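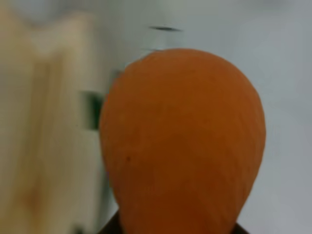

Slide 1. The orange one.

Right, leave that up while people find seats and get the lids off their coffees. Don't start till the door's shut. Say hello, say thank you to Ajith Acharya for having me, and DON'T do the joke about the train, he's heard it.

Hello everybody, I'm Danai Karras, and I'm going to talk for forty minutes or so about colour names. Why we've got so few of the things, why paint firms have got so many, and why I once fell out with my own sister over whether a sofa was green. (It was green. She'll be watching the recording. Hello!)

Quick warm-up before we get going. Everyone write down a name for the colour on the screen, one word or two, no conferring. Don't think about it for ages, just put down what you'd say to a friend in a shop. Give them a minute. Walk about a bit.

Now get some shouted out. When I did this at Dramthorpe in September I got rust, pumpkin, terracotta, burnt orange, brick and "my nan's kitchen", and a very firm man at the back who said "orange" and folded his arms. I love that man. He's the hero of this talk, really, and we'll come back to him.

Take whatever they give you and write it on the flip chart. If somebody says "sweet potato", make a fuss of them.

Next bit, the fruit. English got on for a very long time without a word for orange the colour. The fruit turned up, the word came with it, and only later did people start using it for anything else that happened to be that shade. Before that you'd say yellow-red, or just red and leave it there. So that's why we've got robin redbreast, who is plainly orange if you look at him, and red hair, and red squirrels, and red deer. They were named before the word was about! I still find this thrilling and I've been telling people at parties for years, which may be why I get asked to fewer parties.

Pause for the squirrel people. There's always one who wants to talk about squirrels. Be nice, move on.

Brown next. Brown is my favourite because it's dark orange. Take an orange, turn the light down on it compared with what's round it, and you'll call it brown. Do the torch and the card here if the room goes dark enough. Try it beforehand, Danai, you got caught out last time and stood there waving a torch at nothing. With the card behind it bright, the patch looks like chocolate. Cover the card up and it's a satsuma. Same patch, same torch. Do it twice, the back rows always miss the first go.

Then the survey. This is the Serilon work, so say who paid for it and what for: they make wool, they had 1,589 shades on the books, and customers kept sending balls back saying it wasn't the colour they'd ordered. It was the colour they'd ordered. It just wasn't the colour they'd imagined when they read the name. We sat 100 knitters down with a big tray of samples and asked them to match names to wool, and the plain names won by a mile. "Dark green" did beautifully. "Thoughtful Fern" did not.

I'd like it noted that I fought for Thoughtful Fern, I thought it was lovely. I was wrong, and I've got a jumper in it.

Tell the Lolel story only if we're running to time. Short version: small paint shop, couple who own it, they let customers name the tins for a year. Ended up with 3 separate tins all called Muddy Dog, and not one of them would do for a brown. One was a sort of grey. People came back for another tin and went home with the wrong dog. Get the laugh, then say what they do now, which is a silly name in big letters and a boring name in small ones underneath. Everyone's happy and you can still buy Muddy Dog.

Next slide.

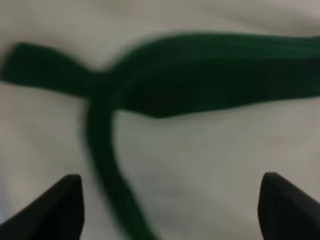

Slide 2. Dark green on off-white. Or is it?

Same game, pens out again. What's the long strip? And then the trickier one, what's the cloth it's lying on?

The green gets bottle, forest, racing green, and somebody will say black, and if they do, ask them to look at the folds and then the rest of it. Let the room argue, it's good for them. Dark colours are where we fall out most, and it's the same in the shops: navy socks, black socks, one of each on your feet by the time you get to work.

Now the cloth. I nearly always get "white" first, then a silence, then someone says cream, and then it all goes off. Ivory, oatmeal, chalk. What I want them to notice is that the soft grey shading on it doesn't bother anyone. Ask who'd have called the cloth grey. Your brain looks at a shadow, says "shadow", and hands you back a pale cloth without troubling you about it. Try painting one, though! I did an evening class with a teacher called Thampi, wonderful, terrifying, and Thampi made us mix the colour of a white pillowcase for three weeks. Mine came out mostly lilac and I was told that was progress.

Link back to the brown trick here. It's the same business, you never see a colour by itself, it's always got neighbours.

Then back to the man with the folded arms. He said "orange" and everybody in that room knew what he meant. If you're ringing someone to say which coat you've left behind, be that man. If you're choosing a wall you've got to live with, get a sample pot, paint a big bit of card, and move it round the room from breakfast to bedtime. Ignore the name on the lid altogether.

Questions. Likely ones: is it true about other languages and blue (yes, some split it in two, say a bit about light and dark), do women see more colours (long answer, offer to do it over tea), and what colour was the sofa.

Collect the pens at the end, they're mine.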